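Workshop notebook, February
Skivik gripper kit, second sitting

Okay, picking up where I left off. The loaner kit from Skivik is on the arm and talking to our controller, which took most of the morning and one phone call. The call was worth it. Their support person knew straight away that I'd left the tool offset at the factory value, so the arm thought its fingertips were well short of where they are. Fixed that, re-ran the zero, and the drift I was grumbling about on the last page has gone. Please cross out my rude note about the flange.

Raíssa Siqueira wants a yes or no from us before the loan runs out, so I'm trying to stick to the things we'd be paying for. The kit is the gripper, the wrist camera with its bracket, the cable loom, and a year of their Prado software. The quote has the software as a separate line and I'd like to know what still works if we let it lapse. Have emailed to ask. The brochure is very coy about it.

Mounting: the bracket goes on with three screws and they give you the right hex key, bless them. The loom is too stiff for my taste. At full wrist rotation it pushes back enough that I could feel it with my hand on the forearm, and I wouldn't want to run it like that for a month. Either we re-route it down the outside with velcro or we ask for the softer cable that Undberg ships with theirs. I've left it on the outside for now — don't tidy it, it's like that on purpose.

Started on cloth after lunch. Cloth is the whole reason we're looking at this kit, our old Plestlow parallel jaws being perfectly happy with boxes and hopeless with anything that sags. White fabric first, crumpled, grip and lift, then a slow carry sideways. I had the grip force down at the bottom of the range to begin with and crept it up from there, writing the setting on the whiteboard each time (someone please photograph the whiteboard before it gets wiped, I mean it). 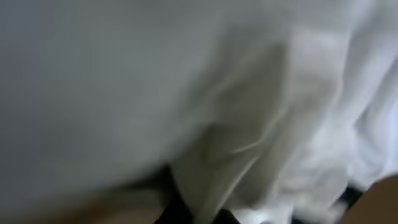
The thing I keep going back and forth on is speed. Prado has a "gentle" motion profile that rounds off the starts and stops, and it's lovely to watch, but it's slow. The default profile is much brisker and the wrist camera pays for it. Exposure is on auto out of the box and it seems to favour a long shutter, so the moment the arm gets going you lose your edges, and the edge is exactly what the grasp picker is hunting for. White cloth makes it worse as the bright folds wash out and there's nothing left to latch on to. I've found the manual exposure page (three menus down, under "Maintenance" of all places!) and tomorrow I'll lock the shutter at 1/1,000 and bring the bench lamp over to make up the light. If the picture goes too dark even with the lamp, that's a real mark against the camera and it goes in the report.

A few smaller gripes and likes while they're fresh:

The fingertip pads come off without tools. Very good. They also come off when you don't want them to if you haven't pushed them right home, so listen for the click.

Status light on the gripper body is the same colour for "ready" and "holding". Why??

The pendant plug-in crashed when I changed the name of a saved pose while the arm was enabled. I could make it do it again, so I've sent the log to Skivik. Save your poses first, then rename with the arm disabled.

Finger travel is generous, and closing is quiet enough to have a conversation over. The Plestlow jaws go off like a stapler.

The manual is 17 pages and the cloth section is barely a paragraph. It says to "approach along the fold", full stop, no drawing. I'd want a proper application note before I handed this to anyone new. Their website mentions a textile guide but the link goes to the catalogue.

On price I'm trying to keep an open mind. Without the software it's a fair bit of gripper for the money, and with it I start wondering if we'd do better keeping our own grasp picker and just buying the hardware. Undberg will sell theirs bare. I've asked Raíssa whether Skivik would too, and whether the warranty survives if we don't run Prado.

For whoever is on the bench next: the force setting on the controller is the last one I wrote on the whiteboard, so start from there. The tool offset is saved as the default now, don't reload the factory file or you'll be back where I was this morning. Gentle profile is selected. Spare pads are in the foam tray in the kit case, left side.

Still to do: locked shutter with the lamp, a darker cloth for comparison, the same lift with the loom re-routed, and chase the licence question if there's no reply by 3 pm.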